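From: Angus Henare
To: potbridge-kitchens list
Date: 8 February 2021
Subject: Re: countertops for the Potbridge hall kitchen

Keith Paewai wrote:
> Can we settle the counter please. Wihongi have quoted for marble
> and for laminate, quote runs out in April. Also does anyone know
> if marble stains as badly as people say?

Keith – quick one, on my way out. Yes it stains. We had white marble at the Midau place and lemon juice left dull rings in it the first month. Sealer helps with oil and coffee, does nothing for acid.

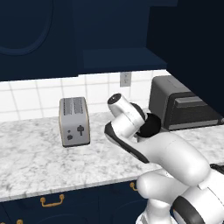
Having said that I'd still go for it if the price is right. Wihongi charged us 200 for the cutout and 175 for delivery, so check both are in your quote, they weren't in ours. And ask for 20 mm, not the thicker slab, those old cabinets wont take the weight.

Rhys wants it honed, less shiny, hides the etching better. I'm with him. Flynn says polished wipes down easier – true, but you see every mark.

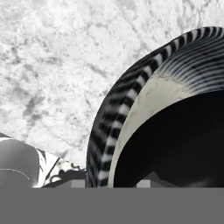 Resealing, we did it 3 times in the first year, probaly too often. Drip some water on, if it goes dark it needs doing.

Laminate is fine too. Just hate the seam by the sink, the one at Fumport swelled up and never went back down.

Valtteri, do you still have the measurements? Keith will need them before he rings.

Angus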